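Operations newsletter – Automation at the Udutley site
Thursday, November 18, 2021

The supply room on the second floor at Udutley will move to assisted restocking in stages. The work covered is narrow: opening cabinets, placing sealed packs on shelves, closing cabinets, and logging what was placed. Counting of controlled items, returns, and anything with a broken seal stays with the supply staff.

The robot is a two-handed unit supplied by Arlow. Its control software comes from Thygesen and is trained in simulation before any change is loaded on the floor. Door handling has taken most of the development time since August. A shelf placement can be off by a little and still pass, but a hand that misses a handle either stalls or pushes on the door panel, and both end the run. Vertical bar handles are the current test case, as they are fitted on most of our cabinets.
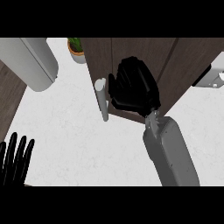

Will the restocking shift be cut?
The shift stays at its present size through the trial, and any later change in hours goes through the usual notice period of 30 days.

What does change is the order of the work. At present each person on the shift pulls packs from the cart, opens the cabinet, stocks it and signs the sheet. Under the new routine the cart is loaded by a person, the robot does the cabinet run, and a person checks the log against the shelves afterward. Bending and reaching should go down. Time at a screen will go up, and the shift leads have asked for a second terminal so that checking does not back up at the end of the night.

Two points from the walk-through are still open. The first is aisle width: the arms need more clearance than a cart does, and the row nearest the loading door may have to be left out. The second is who can stop a run. Lærke Briem, who leads the trial, has written the rule so that anyone in the room can press stop and no reason has to be entered until the end of the shift.

The simulated test set now holds 300 door tasks in 37 cabinet layouts. Layouts for the Ristlow annex are not in it, and the annex will keep the present routine for now.

Training on the log screen takes around 54 minutes and is paid time. Sign-up sheets are with the shift leads. Staff who work nights only can take the session at the start of a shift.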